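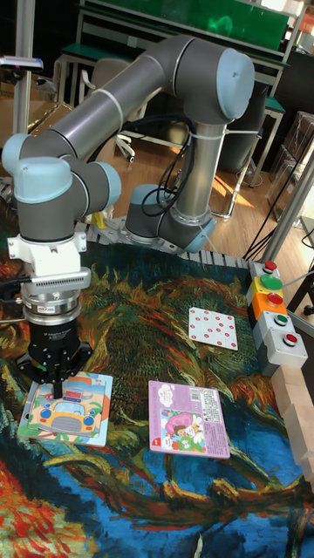 What is a psalm of lament? It is a prayer in the form of a poem in which the speaker brings a complaint to God and asks for help.

Chapter 4
The Psalms of Lament

Laments make up the largest single group in the Book of Psalms. Some are spoken by one person, as in Psalm 13, and some by the whole people, as in Psalm 44. They deal with sickness, enemies, false charges, defeat in war, and the feeling that God is far away.

Most laments share a set of parts. The speaker first calls on God, often by name. Then comes the complaint, which may be short or may fill most of the poem. After it the speaker asks God to act. Many laments also include a statement of trust, and a good number close with a promise to give thanks. The parts don't always come in this order, and some psalms leave one out. Psalm 88 has almost no words of hope and ends in darkness.
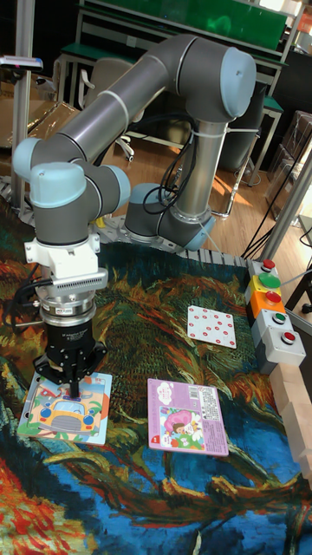

The change from complaint to trust can be sudden. Psalm 13 has only six verses. In the first two the speaker asks "How long?" four times, and by the last he says he will sing to the Lord. Readers have explained this turn in different ways. One older view holds that a priest spoke words of comfort at that point in the service. Another holds that the turn belongs to the prayer itself, and that the speaker reaches it by praying.

Section 4.3 looks at how laments are used in worship now. It draws on the Vernville survey, in which 268 churchgoers were asked which psalms they knew by heart. Psalm 23 came first by a wide margin. Only 47 could say any part of a lament. 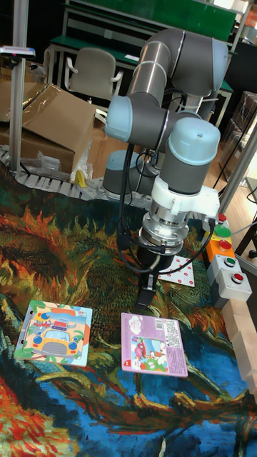 Robot arm with gripper above a patterned mat.

Before you read on, read Psalms 13, 22, and 88 aloud. Allow 30 minutes. Mark the verse where each complaint begins and, if there is one, the verse where the tone changes. You will need these notes for the Geren outline in Section 4.1.

Key terms: lament, complaint, petition, vow of praise, superscription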